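Subject: Re: [demo-collection] Bead task: rejected episodes and the pad gap
Date: 3 Aug 2018

On the Brarnthorpe list someone wrote:

> We have 2,958 bead episodes in the Hudex set and replay fails on a lot
> of them at the grasp. Is this the tracking, or are the operators
> closing too early? Also, should we drop two-handed episodes for now?

Keep the two-handed ones. I went through 16 of the failures by hand and the tracking was fine in all but two. The trouble is in the width signal. A bead is small compared with the travel of the fingers, so a small offset in the zero reading is enough to make the replayed grasp stop short.

What I would ask operators to do:

Close both grippers fully before each episode and hold for a second, so the zero can be read from the log.

Approach with the fingers upright and the pads on either side of the bead. Close slowly. On soft fabric a fast close pushes the bead away.

Keep the second gripper out of the first one's view until it is needed.
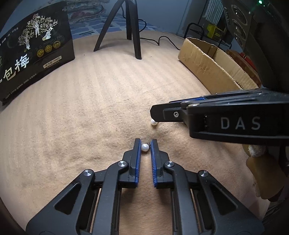

Skurosura has a script that re-zeros old logs from the narrowest width in each episode. It recovered 2,162 of ours, but it assumes the fingers met at some point, so check that first. I have not tried it on the Lukáč recordings.

Please don't filter on episode length yet. Slow closes look like idle time to the current filter.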